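The hostel on the hill: a morning with the keeper of Birkett House

When I rang to ask whether I might come and hear about the old girls' hostel at Birkett, the woman on the other end laughed and said I had better bring a cushion, as she'd been told she could talk the legs off a chair. She has looked after the hostel's papers ever since the building passed to the town, and before that she was one of its boarders, so she knows it from both ends, as it were. She asked me to leave her name out of this ("they all know who I am anyway, dear"), and I have done as I was told.

We sat in what used to be the matron's parlour, with a pot of tea and a plate of date slices between us, and I hardly needed to ask my first question.

Somewhere respectable to sleep

Birkett House was opened by a group of churchwomen from the district who were worried about the farm girls coming into town to work at the woollen mill and in the shops. There were rooms to be had over the hotels, but no mother liked the sound of those. The women held fetes and sold jam and wrote a great many letters, and in the end they raised 1,000 pounds, enough to buy a doctor's house that had stood empty for years.

"People think it must have been terribly strict," she said, filling my cup before I'd got halfway down it. "Well, it was and it wasn't. You had to be in by nine, and you had to say where you were going. But there was always somebody up when you came in, and there'd be cocoa on the stove. I'd come off a dairy farm out past Zaris where the nearest girl my age was an hour's ride away. I thought I'd gone to heaven."

She was put in a room with four beds, by the back stairs, and she can still tell you which floorboard to step over. Each girl had a hook, a drawer and a shelf to call her own. Matron inspected the drawers, though she was good enough to cough loudly in the passage first. 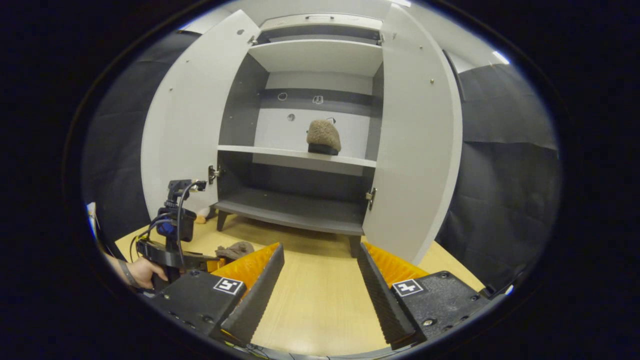

Evenings and outings

The girls paid their board out of their wages, and in return they had two meals, their sheets washed and the use of the sitting room, where there was a piano with a sticking key. One evening a week was set aside for a class. Some of the ladies who ran the place taught dressmaking or bookkeeping, and one, a retired schoolteacher with a great love of the stars, used to march everyone out onto the lawn in July, in their coats and slippers, to be shown the Southern Cross.

"We grumbled like anything," she said. "It was freezing! But I taught it to my own children afterwards, and I did it in the same voice."

Once a year there was the picnic at Pralent, down on the river. They went by train in the early days and later on the back of a lorry lent by the mill, with the sandwiches packed in tea towels. She remembers a summer when the lorry boiled over at Clato, and the whole lot of them ate their picnic in a paddock there while the driver walked off to look for water. A farmer's wife came down with a billy of tea and a fruit cake, and two of the girls wrote to her every Christmas after that.

Keeping the papers

I asked when things began to change. She put down her cup and thought about it for a good while. The mill laid people off, she said, and the buses improved, so that a girl could live at home and still get to work. By the last winter there were only 8 boarders left in a house meant for many more, and they'd taken to having their tea in the kitchen to save lighting the dining room fire.

The ladies' minute books came to her in a hatbox. Almost 4 years' worth had been lost to damp, and she is still cross about it. The rest she has read from end to end, and she's been copying them out by hand so that the originals needn't be fingered by everyone who calls in wanting to know about a grandmother.

"They argued over everything, you know — curtains, coal, whether a girl might keep a budgie. Pages and pages on the budgie. But when one of the boarders got sick and couldn't pay, it's one line. 'Board to be forgiven until she is well.' And then straight back to the curtains."

She'd very much like to hear from anyone with photographs of the Pralent picnics, or letters home, or one of the blue enamel badges the boarders wore on their collars. Her own went down a drain outside the post office when she was nineteen, and she has never come across another. Letters can be left at the town library desk, marked for Birkett House, and she collects them when she goes in to change her books.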